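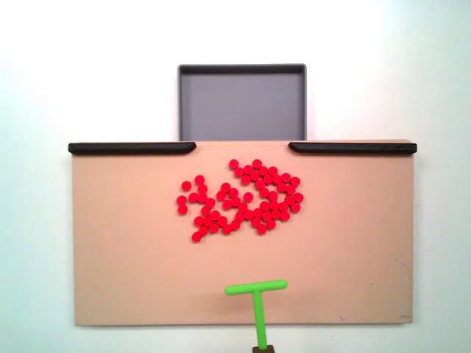 Learning to Sleep in a Quiet Town

When I moved to Marar last winter, everybody told me I would finally sleep well. Before that I lived for many years in Beltimen, in an apartment over a street where two tram lines cross, and I had the habit of blaming the trams for everything. If I was tired at work, it was the trams. If I forgot to call my mother, it was also the trams.

The first night in Marar I lay in bed and waited for sleep, and it did not come. There was no sound at all. Then the refrigerator started in the kitchen and I sat up as if a person had come in. I think I slept from four in the morning until six.

I write this down because a reader asked me under my last post (the one about the move and the lost box of winter shoes) if I am happy now with the silence. The answer is longer than a comment, so I make a post of it.

For the first weeks I did what I suppose many people do. I bought things. I bought a heavier blanket, which was too warm, and a pillow filled with some kind of seeds, which made a noise each time I turned my head. The pillow cost 890 and I am still a little ashamed about it. I gave it to my neighbor, and she uses it on a kitchen chair for her back. I also bought dark curtains. These were a good purchase and I would buy them again, even if the lower edge is not straight now after washing.

Then I started to keep a notebook. Every morning I wrote when I went to bed, when I believed I fell asleep, and what I ate in the evening. I recommend this to nobody who is a worrier by nature. After two weeks I was lying in bed and preparing the sentence I would write in the morning about how badly I slept. My sister said on the phone that I was doing homework in the dark. I put the notebook away in a drawer and the next night was no better, but at least I was not writing it in my head.

What helped was partly the bus. Marar has a small bus that goes to Zolach, and the first one leaves from the stop under my window at ten past five. In the beginning I hated it. The driver lets the engine run for several minutes and he has a radio. But around the end of January I noticed that I was sleeping better before the bus than after it, and that I was half waiting for it in my sleep, like you wait for someone to come home. When it had gone, I knew what time it was and I could stop wondering. On Sundays there is no bus, and on Sundays I still wake up at three and look at the ceiling.

The other part was walking. My office is in Janance and two days a week I work there, but on the other days I am at home and for a long time I did not go out before evening. My old life had a lot of walking in it without my noticing: to the tram, from the tram, up four floors. Here everything is on one level and the shop is across the road. So now I walk after lunch up the hill behind the school to the place where there is a water tank and a bench. The sign at the bottom says 1054 meters to the top, and I find it funny that they did not round it. Some days I go in bad weather too, and on those nights I sleep like a stone.

I also moved the bed. It was standing with its head to the wall of the stairs, and I turned it so that I can see the window. I know it sounds like superstition. My father always said a bed must not face the door, and he could not say why, and I have respected this rule too, to be safe.

About tea I can say only that I have tried many kinds. Linden is the one I like to drink. If it does something for sleep I could not tell you, but it makes me sit down at nine o'clock for as long as the cup is hot, and I leave the phone in the hall at that time.

In November I went back to Beltimen for one night, to visit a friend who still lives near the old street. I was looking forward to the trams very much. I lay on her sofa and the first one came, and then the second from the other side with that long noise in the curve, and I was awake until after two. In the morning she asked how I had slept, and I told her very well, thank you, and we had eggs.

Next time I will write about the stove. The man is coming on Thursday to look at the pipe, and I hope to have something good to report.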